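The 3000 Steps Nobody Put on the Job Description

Getting up from your desk at Ramport used to mean one thing. You were going for coffee. Now it could mean anything, and that has people a little rattled.

The company has 71 people on one floor, a long low building out past the bus garage. Last November the office manager, Kojo Ofori, moved the printers. All of them. From four little clusters near the desks to one room at the far end, by the loading door.

He had a reason, the lease on the old machines was up and two big ones cost less than nine small ones. Fine. But the walk, the walk is what people talk about.

"I got three emails the first morning," Ofori says. "One was just the word why."

The accounts team had it worst. They print. They print things the rest of us would not think to print, and they sit at the exact opposite corner. Somebody over there wore a step counter for a week and came back with 3000 extra a day, and taped the number to the door of the print room. It is still up. Ofori left it.

So people grumbled. Then they started saving up their printing, one trip before lunch and one at the end of the day, which made a line. And the line is where things got interesting, because folks from sales and folks from claims had worked 20 feet apart for years and could not have told you each others names.

Abdul-Rahman Abubakari has been in claims since the company was still called Skelska. Quiet guy, headphones, eats at his desk. He met his carpool in that line. Also found out the woman who'd been sending him the same form back, over and over, was doing it for a box he could have ticked in two seconds.

"Four years of that form," he says. "Four years. She was very nice about it."

Not everybody is sold. A few people bought their own little printers and hid them under there desks, until the breaker went. Mrs. Acheampong in payroll says, fairly, that she should not have to carry pay slips the length of a building past everyone she pays. She got a small machine back in January, with a lock. Nobody argued. 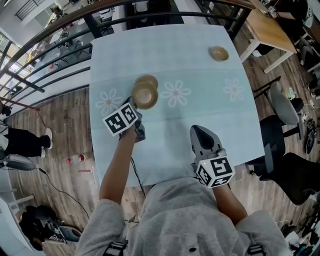

And there's the talking. Some days the line is louder than the phones. The team lead on the Stovik account asked for a limit, no more than five people waiting, and for a while there was a sign. People read the sign out loud to each other while they waited, so that was that.

Ofori ran a short survey in the spring. 90 percent filled it in, a record, his last one was about parking and got eleven replies. Slightly more than half want the old setup back. He read me some of the comments – one person wanted a bench, another wanted the first person to stop humming.

He's getting the bench. Two seats, ordered already. The humming he is staying out of.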